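Pager alerts arriving late or not at all, Horkesholm station
Ticket 372 – Status: closed, with grumbling 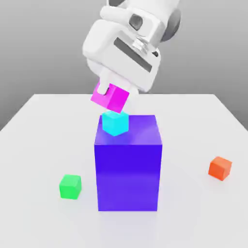
Page last changed: August 6, 2025

Reported by: Horkesholm retained fire station
Affects: all pagers on the Horkesholm call group
Priority: was Low, then Medium, then High after the chip pan

Original report

Pagers are going off late. On the last three shouts the first crew member to reach the station had been told by somebody other than the pager. In one case it was a neighbour leaning over a hedge. The siren on the roof still works, so people do turn up, but half of us live out of earshot of it and the other half are married to people who wish they did.

Norport control says every call was sent on time. We have no reason to doubt them, except the pagers.

Update 1, support desk

Thank you for your report. Please confirm that the pagers are switched on and charged.

Update 2, station

They are switched on and charged.

Update 3, support desk

Please confirm that the pagers are within range of the mast.

Update 4, station

The mast is on the hill behind the station. We can see it from the tea table. If the pagers are out of range of that, we would like to know what they are in range of.

Update 5, support desk

Understood. Priority raised to Medium. We ran a test page from Norport to the whole group at 10.00. Please list the times received.

Update 6, station

Received at 10.00: four pagers.
Received at 10.04: five pagers.
Received at 10.11: one pager, in a bucket.
Not received: two pagers.

The bucket was clean and had been hung up. The pager was in it because its owner was washing the engine and wanted to keep it dry. We moved it to a shelf for the second test and it was late there as well, so please don't close this ticket on account of the bucket.

Update 7, support desk

Possible interference from metal container. Closing ticket.

Update 8, station

Reopening ticket. See last line of Update 6.

Update 9, support desk

Apologies. Reopened and passed to second line.

Update 10, second line

Looked at the sending side first. Norport puts each call into a queue, and the Rarham relay on your hill picks it up and transmits. Calls leave Norport promptly. They are then sitting at the relay for anything up to several minutes before going out. So control is right and so are you, and I'm sorry if that spoils an argument anybody was enjoying.

The relay's log is limited to 2,000 lines and then starts overwriting itself. It was full. Nearly all of it was the same message: "group 161, no reply, trying again". Do you have a group 161?

Update 11, station

We do not. We asked round at drill night. One of the older hands thinks it may have been the Crăciun sawmill, which had its own works brigade and its own set of pagers until the mill shut. The pagers were handed in. They are in a biscuit tin in our office, flat batteries and all.

Update 12, second line

That fits. Group 161 is still in the relay's list as a first-priority group, with "confirm receipt" ticked. Every time a call for your area comes in, the relay pages the sawmill first, waits for it to answer, gives up, and tries again up to its limit. Only then does it get round to finishing your group. The four pagers that went off at once are at the front of the list, ahead of the sawmill. Everybody else has been queuing behind a biscuit tin.

It seems to have got worse after the last update to the relay, which put the number of retries up to 200. I can find the note where this was done. It says "for reliability".

Please don't charge the old pagers and answer them. I only mention it in case anybody is tempted.

Update 13, station

One of us had already put one on charge. It has been taken off.

For the record, the chip pan was at the far end of the village on Saturday evening, it was out by the time the engine got there, and the householder had cooked something else. She offered the crew some of it. Please raise the priority anyway.

Update 14, second line

Raised to High. Changes made at the relay this morning:

Group 161 removed.
Retries set back to three.
"Confirm receipt" unticked for all groups that have no means of confirming anything.
Log cleared and old copy saved.

Two pagers still showed as never receiving. Their codes in the relay don't match the codes on the station's list. Can somebody read me the numbers off the labels on the back?

Update 15, station

One label reads fine and we have sent it over. The other has been through a washing machine in a pair of trousers. The pager survived, the label did not, and the trousers are not our department.

Update 16, second line

Read the second code out of the pager using the menu (hold both buttons, wait for the long beep, press the left one twice). Both are now corrected. Test page sent at 14.30.

Update 17, station

All twelve received at 14.30. Several people came running who had not been told it was a test. One had shaving foam on. We have agreed that next time the station will warn the crew before support tests anything, and that support will warn the station.

Happy for this to be closed.

Update 18, support desk

Ticket closed. Cause recorded as: metal container.

Update 19, station

Please amend.

Update 20, second line

Amended. Cause: disused call group left on relay, retries set too high, two wrong pager codes. The biscuit tin can go back to Norport with the next stores run, and the pagers should be signed for at the desk.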